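Giving up coffee in March, badly

Week 3 and I have opinions.
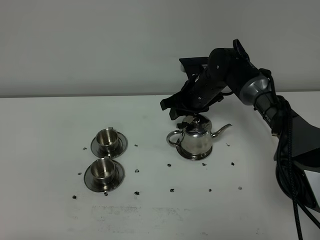
Lekard Runners — Members' Blogs

OK so quick one before I have to leave. A few people asked on Saturday why I was so grumpy at the start and the answer is no coffee. None. Quit at the beginning of March, cold, which everybody who has ever quit coffee will tell you is the wrong way.

Why quit? Sleep mainly. I was up to six cups on a work day and lying awake at 2 a.m. planning kitchen cabinets I can't afford. Also my stomach on long runs. Won't go into that. Those of you who were on the Hellex trail loop in the fall already know.

First three days: headache. Not a cute headache either, a proper one, behind the eyes, all day. Went to bed at 8:30 with a sock full of frozen peas on my face. Missed the Tuesday run. Missed the thing after the Tuesday run. Ate a lot of toast.

Day four, better. Day five, worse again?? Then it just sort of lifted and I felt like a normal slow person.

So, tea. I know tea has caffeine in it, please stop telling me. Less though, and I never drink it as fast. One pot in the morning, a real pot with leaves, and then nothing after noon except the herbal stuff. I started with the supermarket bags and they were fine, a bit dusty. Then I got a tin of loose black from Drollar, the shop on the corner by the old bank, and that was a lot better and not even that expensive when you see how long a tin goes.

Stuff I've worked out so far, no order:

Metal pots get hot. Handles too. Put a dish towel next to the stove and leave it there.

Warm the pot first. I thought this was fussy nonsense. Swish of hot water, tip it out, then the tea. Stays hot through a second cup and I take forever over a second cup.

Don't leave the leaves in. I went off to find my other shoe, came back and it tasted like a fence.

Mint is nice. Chamomile is not nice, sorry, tastes like the inside of a drawer. Rooibos is OK with milk. Ginger before a run is a maybe, tried it twice and one of those was great.

Decaf coffee I tried once and it just made me sad so that's out.

Running on it: weird at first. I always had a coffee 40 minutes before heading out and I think half of it was just the habit, the standing at the counter in my shorts staring at nothing. Now I do the exact same thing with tea and my legs seem to beleive it. Pace is the same as February. Maybe a hair slower up the hill on Joseph Street but I was never quick up that hill, I've got years of data on that.

What has changed is the back end. I did 12 miles the weekend before last and didn't have to plan it around bathrooms. First time in I don't know how long. Also did not crash on the couch at 3 in the afternoon, did the laundry instead, which was less exciting than I'm making it sound.

Sleep — yes, better. Not perfect. Still awake some nights but it's a calm kind of awake and I drop off again. My watch gives me a sleep score and it's gone up but that same watch once told me I'd swum to work, so.

Things I miss. The smell, hugely. Walking past the bakery is hard. Having something to hold in the car that isn't a flask of lukewarm mint. And the chat, everybody going for coffee after the run and me sitting there with a teabag on a string in a paper cup like somebody's aunt. You can get a decent pot at the place across from the parking lot if you ask, it isn't on the board.

Will I keep it up? Till the end of the month for sure. After that I might allow one on race mornings, havent decided. If anyone has done the one-a-week thing and stuck to it, tell me how, mine would be five by Thursday.

Right, gotta go, kettle's on and I need to find my gloves. See you at the bridge, usual time, bring a light.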